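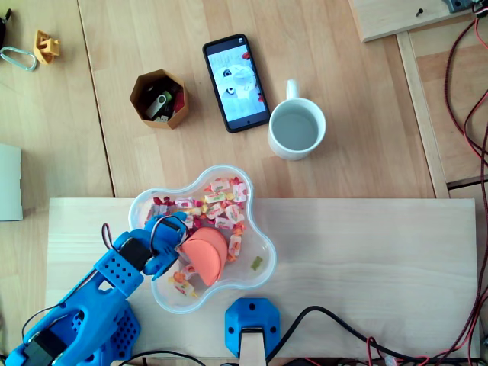
fenna_boersma
Our arm stalls over the sweets after the policy has run for a bit. Chunk size is 30, camera at 30 fps. It gets to the tub, hovers, then jitters. Trained on 111 episodes. Would more data help?

ikus
Check your timestamps before you record anything else. My joint log lagged the camera by 2 frames and I got the same jitter.

sdierckx
I'd say it's the chunk. Executing all 30 steps blind is a lot for small wrapped things. Try replanning every 18.

ikus
Disagree. Replanning more often with bad sync just gives you more bad plans.

fenna_boersma
Checked, the offset is under a frame. Replanning at 18 is better but it still hesitates when the sweets are bunched up.

sdierckx
Then average the overlapping chunks. Lernau has a setting for it, off by default.

athanasiadis
Averaging makes it mushy if there are two good sweets to go for. It aims between them. I turned mine off in April.

fenna_boersma
Will run both tonight and post the logs.

Jivville uses cookies to keep you signed in. Accept | Manage settings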